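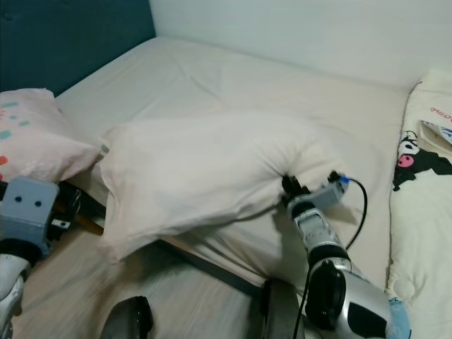
Kissen rutscht im Bezug herum und Spannbettlaken wirft Falten - was mache ich falsch?

Gefragt von Vesela Radulović
24 Antworten insgesamt, die hilfreichsten zuerst

Hallo ihr Lieben, ich hoffe, ich bin in dieser Rubrik richtig. Wir haben seit Januar ein neues Polsterbett und eigentlich bin ich sehr glücklich damit, nur bekomme ich das Bett morgens nie so hin, wie ich es gern hätte. Das große weiße Kissen ist nach jeder Nacht in eine Ecke des Bezugs gewandert, die andere Ecke hängt leer herunter. Ich schüttle und klopfe, und am Abend sieht es wieder aus wie vorher. Das cremefarbene Spannbettlaken liegt am Fußende gut, aber oben zum Kopfteil hin bleiben immer so weiche Falten, egal wie ich ziehe. Bügeln möchte ich es ehrlich gesagt nicht. Hat jemand einen Rat? Das Kissen ist 80 x 80, der Bezug laut Etikett auch. Danke schon mal und liebe Grüße!

Antwort von Hrvoje Kolev (23 Personen fanden das hilfreich)

Liebe Vesela, das kenne ich nur zu gut, bei uns war es jahrelang genauso! Beim Kissen würde ich den Bezug auf links drehen, mit beiden Händen von innen in die hinteren Ecken greifen, damit die Kissenecken fassen und dann alles überstülpen. So sitzen die Ecken von Anfang an richtig. Danach einmal an zwei Seiten hochnehmen, kräftig schütteln und erst dann schließen. Wenn das Kissen trotzdem wandert, ist die Füllung vielleicht schon recht zusammengefallen, dann hilft auch der schönste Bezug nicht mehr viel (meins habe ich irgendwann nachfüllen lassen, das war gar nicht teuer).

Zum Laken: Fang oben am Kopfteil an, beide Ecken ganz unter die Matratze ziehen, und mach erst danach das Fußende. Bei einem gepolsterten Kopfteil kommt man da schlecht hin, ich rücke die Matratze deshalb immer eine Handbreit nach unten und schiebe sie am Schluss zurück. Und schau mal nach der Steghöhe - wenn das Laken für eine dickere Matratze gedacht ist, bleibt oben eben Stoff übrig.

Antwort von Uller

Laken noch leicht feucht aufziehen und auf dem Bett trocknen lassen, fertig. Mache ich jeden Sonntag so.

Kommentar von Hrvoje Kolev

Da wäre ich bitte vorsichtig, die Matratze sollte keine Feuchtigkeit abbekommen. Lieber gleich nach dem Trockner glattstreichen und zusammenlegen, solange es noch warm ist.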